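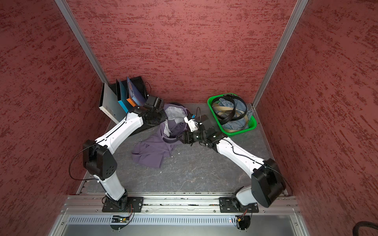
Laundry and Clothing Sorters - Part Time

Doltasus is hiring sorters for its Cluvholm clothing room, starting in December. Shifts run 8:30 a.m. to 1 p.m., with a late shift on Friday.

You will go through mixed piles of clothes, check collars and cuffs for stains and wear, and fold what is fit to go out again. The room handles up to 1,000 garments a shift. New sorters begin with 200 and build up from there.

No experience needed. You should be able to stand for most of a shift and lift 54 pounds - carts are provided. Training is paid.

To apply, stop by the front desk at 111 Gunn Street and ask for a form. Please list the shifts you can work.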